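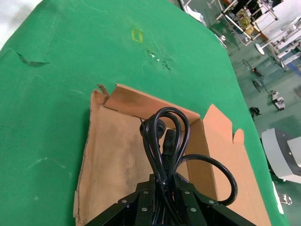 把电源线放进纸箱：Titier少年机器人班的Cilley项目

给九岁以上的小读者看。2023年2月7日更新。

家里的电源线是怎么收起来的？你大概会把它绕几圈，拿住中间，往盒子里一放，几秒钟就好了。在Titier少年机器人班，同学们用一个学期的时间让机械臂学做这件事，这个项目叫Cilley。文章会讲机械臂怎样看、怎样抓、怎样学，也会讲同学们每次上课都做些什么。

一、任务是什么

Cilley项目的任务写在活动册第一页，只有一句话：从一个纸箱里拿起一捆电源线，放到另一个纸箱里。

规则有几条。线要盘成圈，不能打死结。纸箱是敞口的，箱盖往外翻着。机械臂可以碰到纸箱，但不能把纸箱推下桌子。线放好以后，插头也要在箱子里面，如果插头搭在箱子边上，这一次就不算。

参加的同学分成两个组，一个叫Werkov组，一个叫Yüksel组。两个组用同样的桌子、同样的线，纸箱也是普通的瓦楞纸箱，旧一点没关系。纸箱用久了，箱盖会变软，边会撕破，同学们照样用。带课的Sevim Karakaya老师说，以后机器人到仓库和家里干活，碰到的箱子也有新有旧。

二、机械臂的“手”

机械臂最前面的部分叫夹爪。我们的手有五根手指，这种夹爪只有两根，左边一根，右边一根。两根手指靠近，就是“合”；两根手指分开，就是“开”。它会做的动作就是这两个，其他的事情要靠手臂来帮忙。

手臂上有好几个可以转动的地方，叫关节。你可以摸摸自己的肩膀、手肘和手腕，它们也是关节。关节一起转动，手才能到达想去的位置。机械臂想把夹爪往前移动一点点，往往好几个关节都要转，每个关节转多少，由电脑来计算。

你可以做个小实验：把手腕绷紧不动，试着从杯子里拿出一支铅笔。是不是别扭多了？手腕能转，手指才能从合适的方向伸进去。机械臂也一样，夹爪要伸进纸箱，手腕的角度很要紧。角度歪了，手指会先碰到箱盖。

夹爪合上的时候要用多大的力气，也要事先想好。力气太小，线会滑下来；力气太大，会把线的外皮压坏。电源线外面那层皮是保护人的，里面是金属丝，皮破了就不能再用。所以两个组练习用的线都不插电，每次上课前还要用手摸一遍，看看有没有破的地方。

三、线为什么难抓

积木是硬的。你从左边拿它，从右边拿它，它都是那个样子。电脑记住一块积木的形状，下一次还能用。

线是软的。你把它拿起来，它会往下垂；你把它放下，它会摊开；你再拿一次，它跟刚才又不一样了。一根线盘成的圈可能有大有小，可能有一圈跑到外面去，插头可能在上面，也可能压在下面。科学家把这样的东西叫作“可变形物体”，意思是形状会变。毛巾、衣服、塑料袋和面条也属于这一类。

黑色的线还有一个麻烦。线是黑的，夹爪也是黑的，两样东西挨在一起的时候，从摄像头的画面上不容易分清哪里是线，哪里是手指。Werkov组一开始让电脑在画面里找黑色的东西，电脑找到的是夹爪自己。后来他们换了办法，让电脑学着认线圈弯弯的样子。

浅棕色的纸箱倒是帮了忙。黑线放在浅色的箱底上，比放在深色的东西上好认得多。

四、摄像头装在手腕上

人的眼睛长在脸上，看东西的时候头可以转来转去。这个项目用的一个摄像头装在机械臂的手腕附近，手臂到哪里，它就跟到哪里。

这样做的好处是，夹爪快要碰到东西的时候，摄像头离得也近，能看清线圈和插头在什么位置。画面下边总会有两根手指，同学们看惯了，一眼就能判断手指是不是对准了。

坏处也有。手臂一动，画面就跟着动。桌子明明没有动，在画面里却滑来滑去。还有，手臂伸低了，就只能看见眼前的一小块地方，旁边的另一个纸箱可能就看不见了。所以电脑还需要知道每个关节转到了哪里，才能算出另一个纸箱应该在哪个方向。

你可以拿一个纸筒放在一只眼睛前面，闭上另一只眼睛，然后在桌上找橡皮。纸筒离桌面越近，看得越仔细，看到的地方也越小。

五、教机械臂的两种办法

第一种办法是写程序，一步一步告诉它做什么。Yüksel组的同学Oğuzhan Keskin先在纸上写了这样的步骤：

走到箱子上方。
张开手指。
往下走。
合上手指。
往上走。
走到另一个箱子上方。
往下走一点。
张开手指。

步骤看起来很清楚，可是电脑读不懂“往下走一点”。一点是多少？箱子高的时候和矮的时候一样吗？写程序的人要把每一个“一点”都换成数字。箱子如果挪动了位置，数字又要重新来。

第二种办法叫“示范”。人用手柄或者别的操纵设备带着机械臂做一遍，电脑把这一遍里的画面和关节的动作都记下来。这样一遍叫一条数据。做很多遍以后，电脑从这些数据里学习：看见这样的画面，接下来手臂应该往哪里动。

这有点像学写毛笔字。老师先写给你看，你照着写，写多了，就知道笔该往哪里走。不过电脑学得比人慢得多，人看两三遍就懂的事情，它需要看几百遍。两个组这学期的目标是每组做300条数据。

示范的时候不能每次都一模一样。如果线总是放在同一个地方，电脑只会学到“往那个地方伸手”，线换个位置，它还是往老地方伸。所以每做完一遍，同学们要把线重新放一放，有时靠左，有时靠右，有时插头朝上，有时插头朝着箱子的角落。两个纸箱的位置也要换一换，离得近一些，或者远一些。

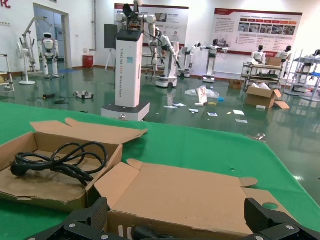

换位置的时候有一条要注意：两个纸箱的箱盖都翻开以后，占的地方比箱子本身大很多。如果离得太近，一个箱子的盖会压在另一个箱子上，夹爪往下走的时候容易勾到。Oğuzhan在笔记本上画过一张图，把翻开的箱盖也画了进去，组里的人摆箱子时就先看看这张图。

纸箱靠桌边的时候也要小心。桌上铺着绿色的面，箱子在上面可以滑动，夹爪要是碰到箱盖，整个箱子会跟着走。摆好以后，用手轻轻推一下箱子，看看前后左右有没有足够的地方。

六、大厅里还有什么机器人

上课的地方是一个大厅，地面是深绿色的，很光滑，能映出天花板上的灯。桌子外面的地方站着好几种机器人，同学们经过的时候可以看，不可以摸。它们长得很不一样，我们可以按照样子来认识它们。

第一种是固定在塔上的手臂。白色的长方形塔，正面竖着写有“TIANGONG”的字样，上面装着白色的手臂，手臂前面是黑色的夹爪。手臂装得高，伸手的时候可以从上往下。

第二种是带轮子的机器人。它们下面有轮子，上面有手臂。在平地上，轮子比腿稳当，也比腿省电。要是前面有台阶，轮子就不好办了。

第三种是人形机器人，有头，有手臂，有腿，身体是白色的，头的前面是黑色的面罩。人形机器人站着的时候需要保持平衡。你用一只脚站着，身体会不停地做很小的调整，脚踝、膝盖和腰都在帮忙。人形机器人的关节也要这样不停地调整，没有开机的时候，关节不用力，它自己站不住，所以常常要用架子托住或者吊住。

Sevim老师布置过一个作业：选一种机器人，写下它适合做什么工作，不适合做什么工作。有一位同学写的是，带轮子的机器人适合在医院送东西，不适合在沙滩上捡贝壳。另一位同学写的是，固定的手臂适合一直在同一个地方干活，不适合跟着人走。

七、一次课怎么上

到了以后先看桌子。桌上只放这次要用的东西，其他的收到架子上。水杯和零食放在门口，不带过来。

然后检查线和纸箱。检查夹爪上的螺丝有没有松，这一步由大人来做，同学们在旁边看。

接着分工。每组有一个人操纵，一个人摆线和摆箱子，一个人记录，一个人看着急停按钮。急停按钮按下去以后，手臂马上不动。负责按钮的人不聊天，也不离开位置。大家轮流做，每做完20条数据换一次。

摆线的人把线放好，退到地上的线后面，说“好了”。操纵的人听到以后才可以开始。手臂在动的时候，谁的手都不能伸到桌子上面，箱子歪了也不扶，先停下来再说。

一条数据做完，记录的人在表上写：成功，或者没成功。没成功的要写明原因，比如“插头在外面”“只夹到一圈”“箱子动了”。不会写的字可以画图。

下课前把纸箱放好，线盘起来，掉在地上的纸和袋子捡起来。

八、没成功的时候

两个组的记录表上，没成功的原因里写得最多的是“只夹到一圈”。一捆线有好几圈，手指如果只夹住最外面的一圈，往上提的时候，其他几圈就会往下散，越拉越长。手臂已经抬得很高了，线的另一头还在箱子里。

Yüksel组试过三种改法。先是把手臂抬得更高，结果线在空中晃得厉害。后来让手指伸得更深，有时会碰到箱底。最后他们让手指从线圈的中间夹下去，把几圈线一起夹住，这样提起来的时候线比较整齐。现在两个组示范时都用这个办法。

第二多的原因是“插头在外面”。插头比线重，会往下坠，还会带着线晃。解决的办法是慢一点，手臂到了第二个箱子上方以后先等一等，线不晃了再往下放。操纵的同学要在心里数三下。Werkov组有人数得太快，后来就改成由记录的人出声数。

没成功的数据要不要删掉？两个组讨论过。最后决定留着，单独放在一个文件夹里，文件名前面加一个字母。电脑学习的时候先用成功的那些，没成功的拿来给大家看，找问题。

九、让电脑自己试

每做完一批数据，就让电脑学一次，再让机械臂自己试一试。这时候没有人操纵，看着急停按钮的人要更加专心。

12月的那次测试，两个组加起来试了16次。手臂大多数时候能走到线的上方，手指也能合上，难的是后面。有几次它夹住线提起来，停在半空，好像不知道该往哪里去。Sevim老师带着大家翻看数据，发现示范的时候，第二个箱子几乎都放在右边，测试那天却放在了左边。电脑没有见过这样的摆法。

从那以后，记录表上多了一栏，写第二个箱子在左边还是在右边。下一批数据里，两种都要有。

十、小词典

夹爪：机械臂前面用来抓东西的部分。

关节：可以转动的连接处，人和机器人都有。

可变形物体：一拿一放形状就会变的东西，比如线和毛巾。

示范：人带着机械臂做一遍，让电脑学。

数据：记下来的画面、动作和结果。

急停按钮：遇到危险时按下去，让机器马上停住的按钮。

十一、在家可以做的练习

准备两个敞口的纸盒和一根绳子，跳绳或者鞋带都可以，不要用真的电源线。再准备一双筷子或者一个厨房用的夹子，当作夹爪。

把绳子盘成圈放在第一个盒子里，用夹子把它夹到第二个盒子里，手不能碰绳子。先夹最外面的一圈试试，再从中间夹试试，比一比哪一种绳子散得少。

然后请家里人帮忙。你闭上眼睛拿着夹子，让家里人用话来指挥：往左，往右，往下，合上。指挥的人只能用这几个词。做完以后换过来，由你指挥。

把每一次的结果写在纸上，没成功的写上原因。下次来上课时可以把纸带来，贴在你们组的记录表旁边。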